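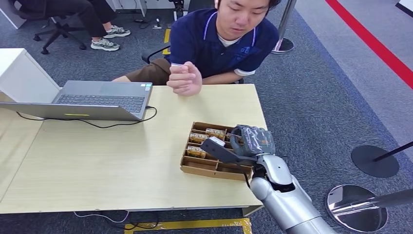

3 August 2019
By Trinidad Fajardo

The sign at the gate says Clakasham Works, and underneath it, on a smaller board screwed on at a slight tilt, it says Robotics Open Day, Please Use Other Gate. The other gate is on the far side of a bypass. By the time I reach reception I have walked past two garden centres and a tile warehouse, and I am given a lanyard, a map and a biro with Trestine written down the side. The biro doesn't work. I mention it only because the rest of the day is going to be about machines.

Trestine has been making warehouse equipment in Clakasham for a long time, most of it the sort that you would notice only if it fell on you. Lately it has been making something with a hand. The machine is called Plokik, and once a year, when the order book allows, the doors are opened so that customers, students, neighbours and anyone else with a free morning can come and see what it can do.

What it can do, this year, is put small things into a cardboard tray.

I should say that I had come expecting rather more. There was a leaflet. The leaflet spoke of "a new chapter in handling", and I had pictured crates, or at least an anvil. Instead I am shown to a carpeted room with a rope across it, and behind the rope is a pale wooden table, and on the table are a laptop and a brown tray divided into little compartments, like the inside of a box that used to hold wine glasses. A young man in a navy polo shirt sits at the far side with his hands clasped, looking down at the tray. He has the patience of somebody watching another person park.

The arm comes in from the opposite side. It is silver and very shiny, and it ends in a hand that wears a dark grey textured covering, as if it were about to prune something. Over the tray the hand stops. It has hold of a dark, longish object with a white tip, and it considers the compartments. We consider them too. There are a few little yellow and brown packets already in their places and plenty of places still going spare.

"Is it stuck?" asks a boy in front of me.

"It's thinking," says his father.

"It's neither," says Branislav Bednárik, from behind us both, in the tone of a man who has been asked before. Bednárik runs the handling group, and he has spent the morning moving along the rope correcting people with great courtesy. When the hand hovers, he tells us, it is comparing what it sees with what it expected to see. If the two agree, down it goes. If they don't, it has another look. "You do this also," he says. "You do it with your keys, every night, at the door. You are only quicker, and you swear."

I ask him why a tray. He seems pleased to be asked, and takes me off to one side, where there is a table of biscuits and a coffee urn that needs both hands and a certain amount of faith.

The trouble with warehouses, he says, is at the end of them. Getting a pallet from one side of a shed to the other was solved years ago. Getting one small packet out of a heap of small packets, the right way up, and into a space not much bigger than the packet, still falls to a person with a sore neck. Trestine's customers sell spare parts, sewing bits, fittings for fish tanks. One of them, a family business called Baláž that deals in hinges and catches, keeps 1295 different items, and a good many of them look like each other on purpose.

"So they send me a box," says Bednárik. "They say, Branislav, sort this. I cannot sort this. My wife cannot sort this. Then they ask if the robot can."

And can it?

"Some of it," he says, and takes a biscuit.

This is the sort of answer I have come to like him for. I have been to a fair few of these events over the years, and the usual form is that everything works perfectly and will shortly work everywhere. A man in Leeds once told me his gripper would be in every kitchen in the country by the spring. I have a kitchen, and I have kept an eye on it.

Bednárik's claims are of a smaller size. The hand, he says, is good with boxes, fair with anything long and stiff, and hopeless with bags. Cardboard is harder than it looks. The thin walls between the compartments bend if you lean on them, and a hand that has been told the wall is here will go on believing it after the wall has gone over there. The team started with a plastic tray, which behaved itself beautifully, and Plokik got very good at plastic trays. Then in April somebody pointed out that none of the customers used them.

"That was a quiet lunch," says Bednárik.

They went back to cardboard, and 19 trays were flattened in the first week. He kept one. It is pinned up in the corridor outside the toilets with no label, and several visitors have taken it for art.

There is a talk at noon, with slides, in a room that was plainly built for fewer people or cooler weather. I learn that the dark covering on the hand is there to help it hold on, and that choosing it took longer than designing the wrist. I learn that the company has six of these arms, and that two of them are kept for being taken apart. A woman near the back wants to know what happens to the people who do the packing now. It is a good question and it gets a slightly damp answer, with the word "freed" in it. She asks what they would be freed to do. The speaker, who had been doing well up to then, says that this would be a matter for the customer.

Bednárik, when I bring it up afterwards, looks unhappy. He packed boxes himself, he says, two summers running, in a shed with no windows, and he does not remember wishing to be freed so much as wishing to be paid. He thinks the work will go slowly and in patches, the dull bits first. He also thinks anyone who gives you a date is selling something. I point out that he is selling something. "Yes," he says. "But I did not give you a date."

Back at the rope the crowd has changed over. The father and son have gone, and their place has been taken by a retired couple who have brought folding stools and are settling in as they might for the cricket. They tell me they come every time. Last year, he says, it was stacking cups, and there wasn't much in it after the first half hour. She preferred the cups. She liked the noise when they fell.

I find that I don't want to leave either. There is something about watching a careful job being done slowly that makes you hold your own elbows in. Each time the hand goes down the whole line of us goes down a little with it, and each time it comes up there is a general letting-out of breath, followed by embarrassment - we are grown people, most of us, and it is a packet in a box. Once it sets one down at an angle, with a corner propped on the cardboard, and the retired man says "Oh, bad luck" and means it. The hand goes back, gives the packet a nudge, and the corner drops in. There is applause. I clap as well. I had put my notebook down to do it, and had to go looking for it afterwards under a stool.

On the way out I am asked to fill in a form. How would I rate my visit, would I recommend it to a colleague, and did the demonstration meet my expectations? I tell the receptionist that my biro doesn't work. She opens a drawer, and it is full of them, and we try four before we find one that does.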